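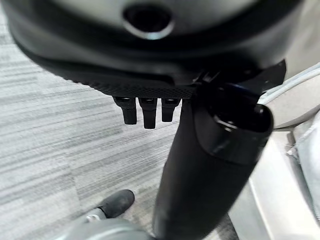 Feltinbridge library extends evening hours through winter

The Feltinbridge public library will stay open until 8 p.m. on four evenings a week starting in September, after a trial last spring drew more people than the town had planned for.

Under the old schedule the building closed at 5:30 p.m. on weekdays. The trial kept the main reading room and the computer desks open later on two evenings a week. On the busiest of those nights, 134 people came through the doors after 5:30. The quietest had 89.

"Most of them were people coming straight from work, and a lot of parents with kids in middle school," said Anselmo Ccori, the branch manager. "They wanted a place to sit, a printer and the Wi-Fi. We also lent out more books than I expected."

The town council approved money for the longer hours last month. It will pay for two part-time desk staff and for heating the reading room in the evenings. The children's room will still close at 6 p.m., and the local history collection upstairs will be open in the evening by appointment only.

Some residents had asked the council to spend the money on weekend hours. Councilors said they would look at that request again when next year's budget is drawn up.

The bus that runs between Feltinbridge and Nernudby will add a stop on Mill Street, across from the library, with the last bus leaving at 8:15 p.m. Riders had complained during the trial that the previous last bus left at 7:10, which meant packing up early or finding a ride home.

A homework table for students in grades six to 12 will run from 5:30 to 7 p.m. on two of the late evenings. It has room for 15 students. There is no charge, but families need to sign up at the front desk or by phone.

Books on hold can be picked up until 10 minutes before closing. The outdoor return slot stays open at all hours. The parking lot behind the building will be free after 5 p.m., and the side entrance on Lüthi Lane will be unlocked in the evenings for people using wheelchairs or strollers.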